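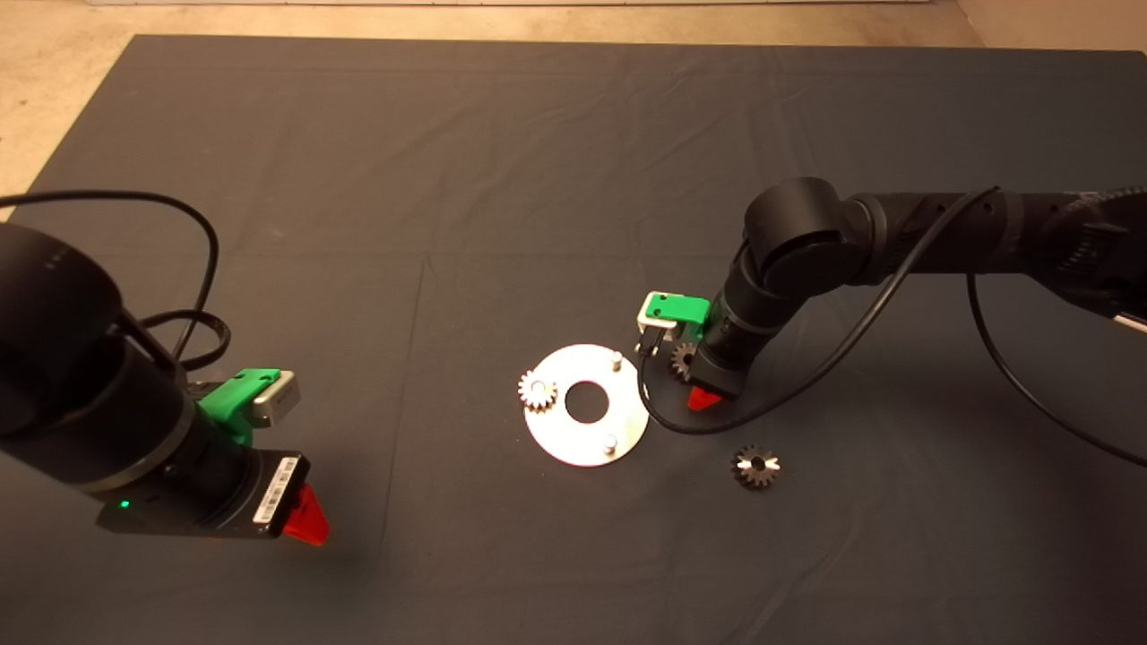

Dye notebook, May - weld on the grey wool, second go

Start 9.40. Carried over from last time: the first weld bath came out thin and greenish, so the aim is a proper yellow on the Gasdale grey before trying any overdyeing.

Yarn: Gasdale two-ply, natural light grey, washed last month and stored in the blue crate. Three skeins this time. Mordant was alum at 12 per cent of dry weight, heated slowly for an hour, left in the pot overnight. The alum tub is nearly finished - add to the Powell order.

Dried weld from Vadora, the batch with the long stalks. Chopped finer than before and soaked from yesterday afternoon. Strained through the old curtain because the muslin has a hole in it.

Water: tap, with a pinch of chalk. I think leaving out the chalk was the mistake last time. The water in the new building is softer than what we had before and the old notes don't allow for it.

10.30. Bath at 60 degrees, skeins in wet. Colour taking quickly on the outer strands, slower near the ties. Ties too tight again. Whoever is winding, please use the loose figure of eight.

11.15. Lifted one skein to check. Better than the first batch, still a bit dull, as you'd expect over grey. Put it back. Hob two is running hot, so I turned it down and kept the thermometer in.

12.00. Heat off. Took out skein A. Left B and C in to cool with the bath.

2.20. Skein B out and rinsed. Noticeably deeper than A, a mustard with some brown in it. C stays in till the morning.

Wash test: used the Piltico wool soap on a short length of A. Slight yellow in the first rinse, clear in the second. Bit of felting, my fault, water too warm.

Light test: card with 7 strands wound on, half covered with foil, taped in the south window. Check again in 2 weeks. Don't move it when cleaning.

Spent bath kept in the lidded bucket, labelled. Might be worth a white skein in it for a pale lemon, but it won't keep long in this weather.

To do: mend or replace the muslin. Write up the chalk amount by weight - a pinch is no use to anyone else. Indigo vat next, skein B first if the colour holds.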